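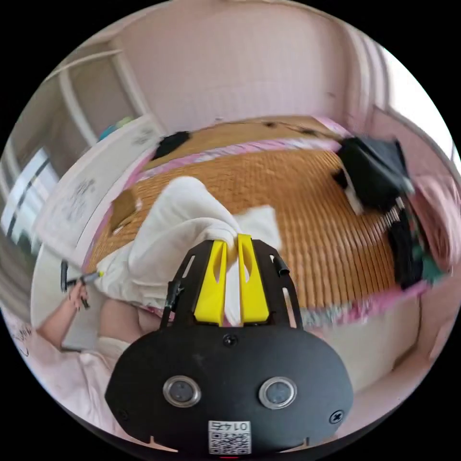
The laundry pile was supposed to go first

I work at Narkix, a linen and garment service with 425 people on the floor, and last December the company announced it was bringing in folding robots from Virent. I'd like to say I took it calmly. I did not! I've folded for a living for most of my adult life, and my first thought was that my hands were about to become a line in somebody's budget.

What happened was odder and a lot slower. Before a robot can deal with a cloth, people have to do it over and over with grippers in their hands while the thing gets recorded. They wanted 4,000 recordings from our site, and they wanted them in ordinary bedrooms, on ordinary beds, with other stuff lying around.

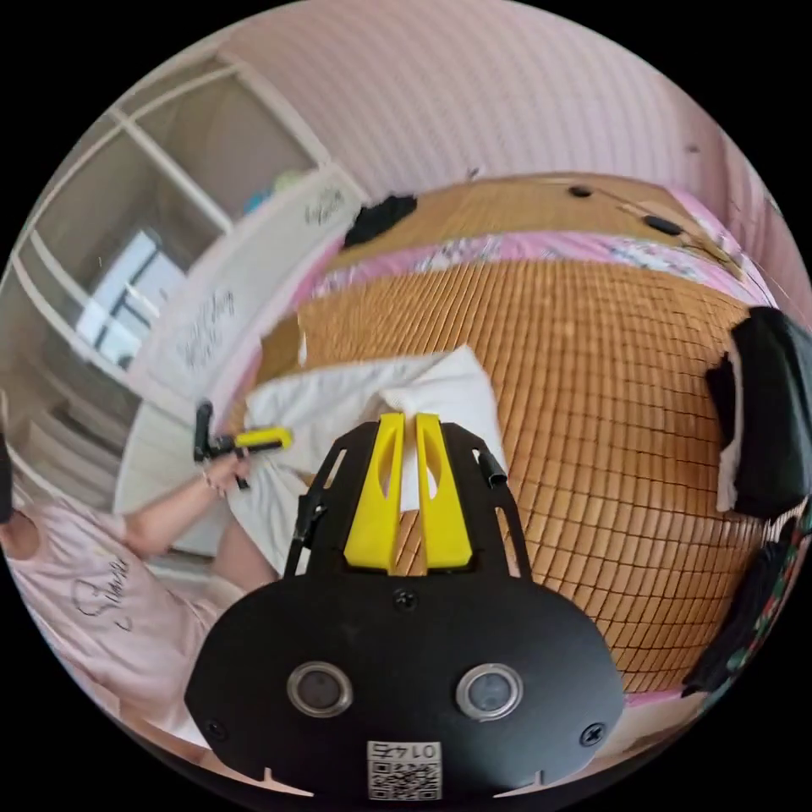

So for a while my job was picking up limp fabric with two yellow fingers, and I got pretty particular about it. You stop thinking about corners and start thinking about where to pinch (too close to the hem and the whole thing slides away from you). A shift of roughly 200 pickups leaves your wrists sore in brand new places.

Here's my gripe. We were paid the same folding rate for this as for folding, and I think that's wrong. When a company records how you work, it's getting your know-how along with your hours - and it gets to keep the know-how. Pay for that separately, put it in writing, and tell people before they start which jobs are going to change. I'd sign up again tomorrow on those terms, sore wrists and all.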